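Search this site Go

Build diary, 2021-01-30 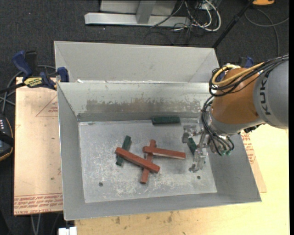
Gripper over the green block on the right. Red pile still to sort.

Bins clamped to the table again after the front one crept during the morning runs. Rechecked the bin corners against the arm's base frame and saved the offsets as Jama 3.

Ran 24 picks with the new grasp planner. 20 good. Of the misses, most were on blocks lying against a wall, where one finger has no room to get down. Crossed blocks are slower, up to two retries each, but they come out.

Banafsheh Zamani wants the approach height lowered. I would sooner fix the wall case first: tilt the wrist, close at reduced speed, drag the block inward, regrasp. Wrote the drag move tonight, not tested. Hose slack at the wrist needs watching when it tilts.

Log is 3847 lines, mostly duplicate pose warnings. Filter those before the next session.

To order from Geraghty: finger pads, cable ties.

Contact | © Cillis Workshop Notes | Back to top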